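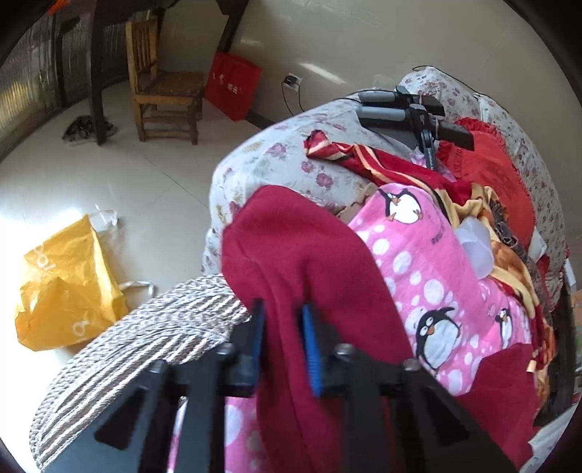 Senan Ó Conaill wondered whether I'd tried draining the pump filter before blaming the board, and said his Kolář did exactly the same thing last winter, stopping dead with 4 minutes left and the door locked.

Home | Support | Laundry | My tickets | Log out

Ticket 3493: Kolář washer stops before final spin, error E11
Status: open
Print this page | E-mail this ticket

Right, yes Senan, I have done the filter! Twice now. First time I got a hair grip and a lot of grey sludge, second time nothing but water all over the kitchen floor (my own fault, used a baking tray instead of a proper dish). It ran one full wash after that and I was ever so pleased with myself, then the next morning it was back to E11.

What I've tried so far, so we don't go round in circles:

Fleeces and blankets on their own, on the 30 wash. Stops.
Mixed cottons, half a drum. Finished once, stopped once.
Empty, rinse and spin only. Finished every time, which makes me think it's the weight of a wet load and maybe not the pump at all?

Unplugged it overnight as the Arkham helpline suggested. No change. They also wanted me to check it was level, and it wasn't, it was leaning towards the back door by a fair bit. I've wound the front foot down and it's much quieter now, but still E11 on anything woolly.

Update, 7.40pm. Pulled the waste hose off at the sink end and there was a kink in it behind the cupboard, nearly folded flat. I've straightened it and put a cable tie on. Doing the blankets again now with the spin turned down from 1200 to 800.

Update, 9.15pm. Got through the rinse and then sat there humming. Door let go after a bit. Everything dripping, so it's all over the bath again.

Does anyone know if the Jukudik pump fits this model? The repair place in Claklow wants 200 just for the part and I'd sooner have a go myself if it's only a couple of screws and a clip. I'm fine with a screwdriver, less fine with wiring.

Recent tickets
Dryer smells of burning dust, first use
Kolář door seal, which size?
Drum bangs on spin after house move
Softener drawer fills with water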